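Liste : automatisation-maison
Objet : Re: Le linge, toujours pour demain ?
Heure : 21 h 40

Bonsoir à tous,

Je réponds au message de cet après-midi, que je recopie en partie pour ceux qui lisent la liste en résumé groupé :

> On lit partout que les machines à deux bras vont sortir des laboratoires
> et entrer dans les buanderies. Chez Juso, le fournisseur nous parle d'une
> mise en service dès septembre pour le tri et le pliage. Nous sommes une
> petite blanchisserie, nous faisons surtout du vêtement de travail et un
> peu de linge de particuliers. Question simple : est-ce que quelqu'un ici
> a vu un robot plier un sweat sorti en boule d'un panier, sans qu'on l'ait
> posé à plat avant ? Et si oui, en combien de temps ?
> Je ne cherche pas une brochure, j'en ai déjà 6 sur le bureau.

Je travaille sur ces questions depuis 9 ans, d'abord sur des lignes d'emballage, ensuite chez Hulgate où nous faisons des essais de manipulation de textiles. Je donne mon avis à titre personnel.

La réponse courte est oui, j'en ai vu, mais pas à un rythme qui vous intéresserait. Pour une serviette rectangulaire, les résultats sont corrects et assez réguliers. Pour un vêtement à manches, il faut d'abord que la machine comprenne ce qu'elle a devant elle, et c'est là que le temps passe. Un humain attrape le tissu, le secoue une fois et trouve les épaules sans y penser. La machine doit saisir un bord, soulever, regarder ce qui pend, reposer, recommencer ailleurs. Sur notre dernière série de 51 essais avec des hauts à manches longues, la phase de dépliage a pris bien plus de temps que le pliage lui-même.

Pour que l'on parle de la même chose, voici du tissu en tas et des pinces à deux doigts :

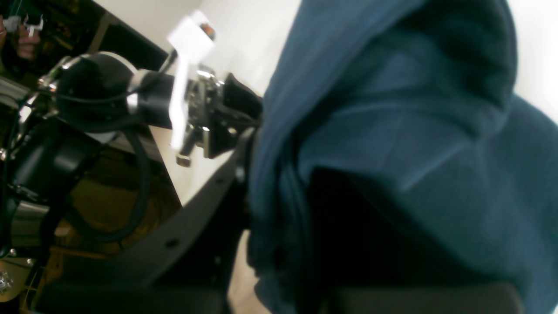
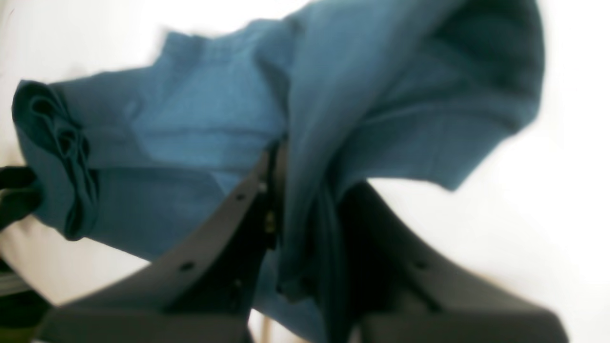
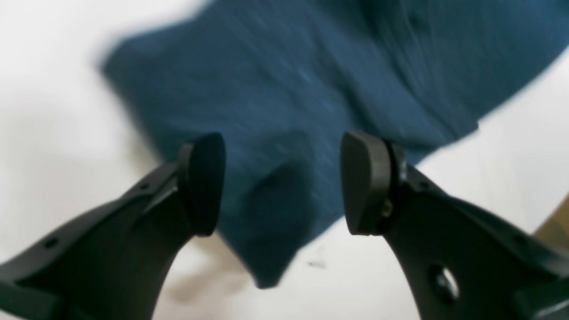
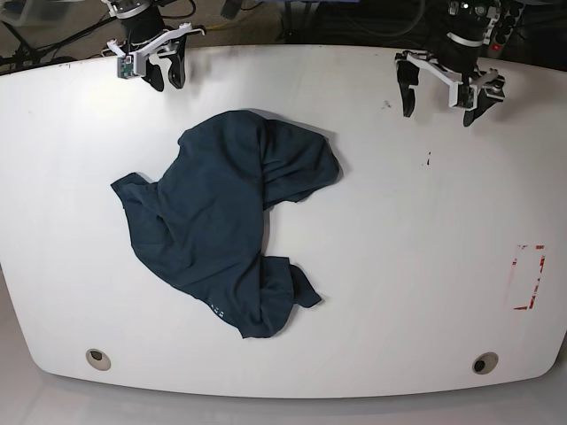
Quand un fabricant annonce un temps de cycle, demandez-lui donc à partir de quel état il déclenche le chronomètre. Si le vêtement est déjà étalé, manches écartées, le chiffre ne dit rien de votre atelier. Jiang publie des durées qui partent du vêtement à plat ; c'est écrit dans leur documentation, en petit, mais c'est écrit. Chez Herklow, ils partent d'un tas, et leurs durées sont nettement plus longues. Les deux sont de bonne foi, ils ne mesurent pas la même opération.

Autre point, la couleur. Un tissu sombre et uni est plus pénible qu'un tissu clair à motifs, parce que les plis se confondent avec les ombres et que la couture d'une manche ressemble à n'importe quel bourrelet. Or le vêtement de travail est souvent bleu foncé ou noir. On améliore les choses avec un éclairage diffus et un plan de travail clair. Ça ne règle pas le cas d'une manche rentrée à l'intérieur du corps du vêtement, qui reste chez nous le premier motif d'abandon.

Sur les pinces elles-mêmes : deux doigts suffisent pour attraper, le problème est de n'attraper qu'une épaisseur. Avec une maille un peu épaisse, on en prend facilement 2 et le vêtement se déplie de travers. Il existe des solutions à ventouse ou à aiguilles pour les étoffes industrielles, mais je ne les conseillerais pas pour du linge de particuliers.

Pour votre cas, si j'avais à décider :

Le tri par couleur ou par type, oui, cela peut se regarder dès maintenant, à condition d'accepter que quelqu'un passe derrière.

Le pliage des pièces plates (serviettes, torchons, draps de petite taille), les machines dédiées existent depuis longtemps, sans bras et sans caméra, et elles sont plus rapides que tout ce qu'on vous montre en ce moment.

Le pliage des hauts et des pantalons en vrac, j'attendrais. Si Juso insiste sur septembre, demandez un essai chez vous, avec vos propres paniers, sur une journée complète — et faites noter chaque intervention manuelle. Une personne qui remet le vêtement en place toutes les dix minutes, c'est un poste, il faut le mettre dans le calcul.

Je serais preneur de retours de ceux qui ont testé du linge encore humide. Nous n'avons travaillé que sur du sec et je soupçonne que le poids aide au moment de soulever, mais je n'ai rien pour l'appuyer.

Bonne soirée,

Un abonné de la liste, côté essais textiles, Hulgate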